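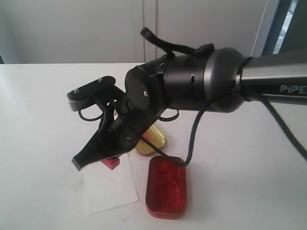 August, 7:40 in the evening

Second fault on the stamping cell, same as the first. The arm stopped partway down, the jaw current went to its limit, and the controller held position without raising an alarm. I hit the stop after 24 seconds. It should have tripped by itself long before that.

Pulled the log before touching anything. Jaw effort reads 790 at the moment the arm stalls, and the threshold in the config is 4,000. It was 1,072 when I set it up in the Flukdale job. Someone raised it, or the Hiven update put the default back. I suspect the update, as the file date matches the install.

With a limit that high the protection is as good as absent. Anything under the jaw gets the full push, and that includes a hand straightening the paper. I have done that myself with the arm live, and I am writing it down so I stop.

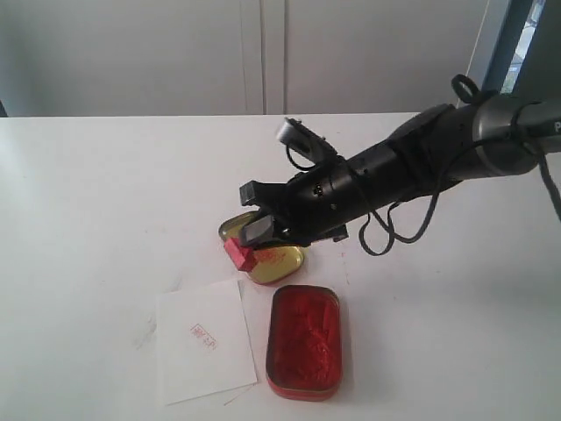 Kálmán Lengyel thinks the threshold is a side issue. His view is that the wrist cable drags in certain poses, the wrist loses a little travel, and the controller makes up for it by pushing harder. Fix the cable, he says, and the effort never gets near either number.

He may be right about the cause. I still want the limit back. A snagged cable should end in a stop – a dull one, with a code in the log – and we should find out from the code.

Set the value to 1,072 and wrote it to flash. Power cycled. It came back as 4,000. Wrote it again with the Hiven service stopped, cycled, and this time it held. So the service overwrites it on startup. Left it disabled.

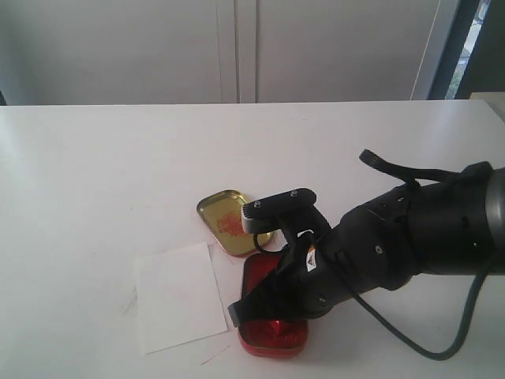
Ran the approach at low speed after that, with one hand on the stop button. No stall. One clean pass proves very little, and the fault took most of the afternoon to come back last time.

Ink is its own nuisance. The pad is soft, so the force on contact rises slowly and the log shows a ramp where I would like a step. Harder to tell a normal press from the start of a jam. Orbán's script filters the ramp out altogether, and I have switched that off as well. 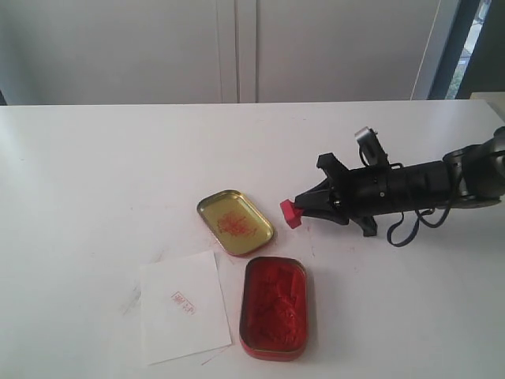

Stamp in the gripper, ink tin and test sheet on the table.

To do: reroute the cable, send Vokmont the log with both stalls marked, ask them which process owns the limit file. No unattended runs until they answer. Main switch off at 9:15.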